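Unit pricing should be set by the standard, and the standard should be the liter. Fulline shelf labels quote drinks per 1,000 ml in one aisle and per fluid ounce in the next. A shopper can't compare the two without a calculator.

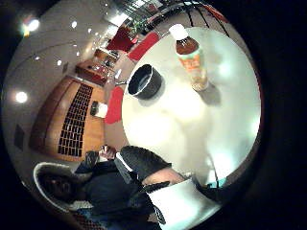
Skusley switched to a single unit in October. The work took 11 staff hours per store - mostly reprinting. Jamgate still uses 9 different label formats, and its position is that customers prefer choice. Choice of product, perhaps. A unit of measure is infrastructure and should be fixed by rule.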